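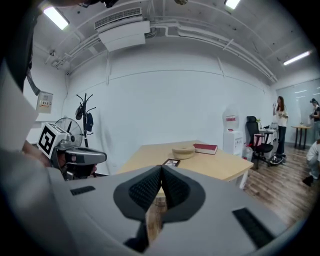 Slow Pages: How I Ended Up Reading Poems Out Loud to a Bookshop in Kestano

I should say up front that I don't read the language the poems were written in. I took two semesters of it in college, I can order soup in it, and I once told a bus driver in it that I was a small bridge. So when Moodley Press asked if I'd write the notes for their new bilingual anthology, I said yes before my brain had caught up, and then I spent a very long July with three dictionaries open on the kitchen floor.

If you've never held a facing-page edition, the original is on the left, the English is on the right, and your eye does this constant little hop across the gutter. I love that hop! I've loved it since I was a teenager, when I found a beat-up one at a yard sale and thought the left-hand pages were a secret the right-hand pages were keeping badly. You don't need to know the language to get something out of it. You can see that a line is short. You can see a word come back four times on the left when it only comes back twice on the right, and then you get nosy, and then it's midnight.

The anthology has 60 poems in it. They're mostly by fishing people and schoolteachers and a couple of nuns, and most of them had only ever been printed in parish newsletters. The translators (there were six, working in pairs) had a house rule that I thought was bonkers when I first heard it: one of each pair had to do a draft without looking at the words at all, just from hearing the other one read it aloud. So you'd get these wild first drafts that were all rhythm and guesswork. Then they'd sit down with the text and fix the meaning and try not to kill the tune. One pair told me they fought over a single comma for two weeks and that the comma lost.

My favorite poem in the book is on page 21, and it's about a woman scraping a boat. That's the whole poem. She scrapes the boat, her arm gets tired, she switches arms. In the original the switch happens in the middle of a word, which you can do in that language by sticking an ending on late, sort of like leaving your coat on until you're already in the living room. English won't let you. The translators tried a hyphen, and it looked like a typo. They tried a line break, and it looked like Poetry with a capital P. What they landed on was a wide space, a real gap in the line, and when you read it out loud you have to decide what to do with your breath.

Which brings me to the design side, and I have opinions. The book is set in Grilach, a typeface I'd never heard of and now see in my sleep. It has all the accents the original needs, and they sit properly over their letters and don't float off like lost balloons. I didn't know to care about this. Then the designer showed me a test page in a different font, where the marks were borrowed from somewhere else and a bit too heavy, and I couldn't unsee it. The left-hand pages looked like they had a rash.

There was also a whole saga about line length. The poems run long in the original and longer in English, and nobody on the team wanted turnovers, those sad indented leftovers when a line doesn't fit. So the page got wider. Then the book didn't fit the printer's standard box. Then it had to be printed on Stevero, a thinner stock, to keep the weight down, and the thinner stock meant a little show-through, so they nudged the lines on both sides of each leaf until they backed each other up. Hold a page to a lamp and the lines sit right on top of each other. I've done this at parties. I'm a lot of fun.

My own part was the notes, and I went back and forth on how many to write. I like a note. I'm the person with a finger stuck in the back of the book. But my first batch was longer than the poems, and the editor sent it back with most of it crossed out and one remark in the margin: "Let them wonder about the eel." Fair enough. The eel now has no note. If you want to know about the eel, write to me.

The launch was on a Friday at the shop in Kestano, up the stairs past the cookbooks. I'd been asked to read the English, with one of the translators reading the originals, and I practiced in the car the whole way there. When we got to the boat poem and that gap in the line, I stopped, and I had a plan for how long I'd stop, and I blew straight past it. The room was just quiet and somebody's chair creaked. Then I switched arms, so to speak, and finished.

Afterward a woman bought three copies and asked me which side she should read first. I told her left, even if you can't. Sound it out, get it wrong, do it in the bath. Then go across.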